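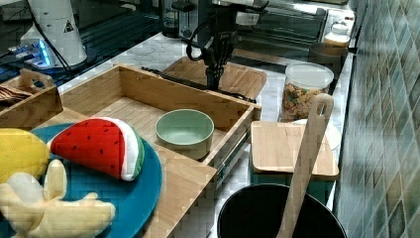 My sister was saying on the phone that a kitchen should be put together by the person who will cook in it, and not by the person who arrives first with the boxes. I had arrived first with the boxes. I held the phone with my shoulder and looked into the drawer where I had put the green bowl, and I said yes, perhaps, but somebody must begin.

"Then begin with the cups," she said. "Mum always began with the cups."

This was true. In Skundby our mother had the cups beside the stove, and when we came to Cidby she had them beside the stove again, although the stove was on the other wall and everybody had to reach over the pots. She did not like to learn a kitchen. She wanted that the kitchen would learn her.

Now she was coming to live with me, in October, in the flat at 129 Firel Street, on the second floor. My sister would drive her. I had taken two days off work for making the place ready, and on the first day I had only cleaned, so everything was left for the second.

"What is in the drawer now?" my sister asked.

"A bowl."

"Only one bowl?"

"The green one."

She was quiet for a moment. The green bowl was the one for the soup when you were sick. In our family nobody ate from it in good health. If you took it down for your cereal, our mother would touch your forehead.

"Don't put it in a drawer," my sister said. "She will look for it on a shelf."

I told her that Mum could not reach a shelf any more, not with her shoulder, and that this was the reason for the drawer. It was a wide drawer and it ran easily. I had tried it many times with the left hand only, the way she would have to do it. My sister said she had not thought about the shoulder. Then she said that she had to go, because the kids were home and the dog was on the couch.

I put the kettle on. The boxes came from the grocery and most of them had the name Jakab printed on the side, so that the whole hallway said Jakab, Jakab, Jakab, like a person being called for dinner. In the first one I found the cups, rolled in towels. I unrolled them and put them beside the stove. After this I stood and looked, and I moved them to the drawer, next to the bowl. Then I took them out once more.

The toys were for my niece's little boy. He is at the age when he cooks for everybody, and his cooking is always fruit. Last time he visited me he served me watermelon for the whole afternoon, and I had to say each time that it was delicious and ask him for the recipe. My mother is better at this game. She complains. She says the banana is not ripe, that she has waited too long, that in Skundby the service was faster, and he laughs until he must sit on the floor.

I wanted the plate to be the first thing he saw, so I left it out, in the way of everything.

At four o'clock it was already grey outside and I turned on the light. I had finished the pots and the flour and the big knife, which I put high up, in my own cupboard. The cups were still on the bench. I had written labels for the other drawers, with large letters, and then I was ashamed of the labels and put them in the rubbish. She is not a guest and she is not a child. She would open all the drawers and find what she would find.

The phone rang again. It was not my sister this time.

"Where did you put the cups?" my mother said.

"Beside the stove," I said.

"Which side?"

I looked at the stove. I carried the cups over to the left, two by two, with the phone under my chin, and she waited and listened to the noise of them.

"The left," I said.

"Good," she said. "And the green bowl?"

"In the drawer, Mum."

I could hear her breathing, and the television behind her.

"Low or high?"

"Low," I said. "You can open it with one hand."

"Well," she said, "we will see," and she began to tell me what I should buy for the soup.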